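Week 9 handout: Reporting, blocking and muting in multiplayer games
Unit tutor: Tharindu Chowdhury

Last week we looked at how a lobby fills with players. Today the topic is what happens when one player complains about another. Please read section 2 before the tutorial, and bring your notes on the Ondum case.

1. Three tools which students often mix up

Mute: I stop hearing one person. The other person is not informed and can continue to play.
Block: we are not placed in the same party again. In some games we can still meet in a ranked match.
Report: I send a claim to the publisher. It can lead to a penalty, or to nothing at all.

A mute works at once and needs no staff. A report needs a queue, and a queue costs money.

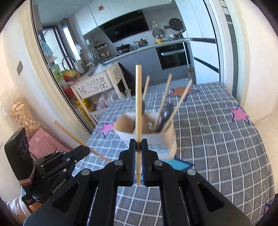
Chopsticks in and beside a white holder.

2. Case: the Ondum report queue

Ondum is a team shooter from the small studio Irier. In November its queue held 3,000 open reports, and the moderation team had 9 members. Habibur Samarakoon, who led the team, sorted a sample of 121 reports by hand. Only 26 described behaviour that was against the written rules. The others were mostly complaints about poor play, or about a team-mate who left early.

The studio then changed the report form. Before, there was one button and an empty text box. Now the player must choose a category first, and "played badly" is one of the choices – it goes to a separate list which no moderator opens.

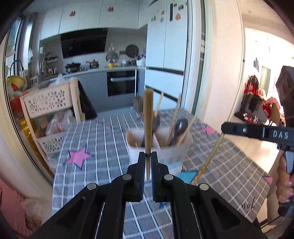

This change is open to criticism. A player who chooses "played badly" may believe that somebody will read it. Is this fair to the player? In my opinion the form should tell them clearly, but I would like to hear other views in the tutorial.

3. For the tutorial

Compare the Ondum form with the one in Clellumura, where a report can only be sent after the match is finished. Write half a page on which form you would prefer as a moderator, and which as a player who is being insulted.

Reading: Benmoussa course pack, the chapter on player behaviour. The part about cheating software can be skipped for now, we will return to it in week 11.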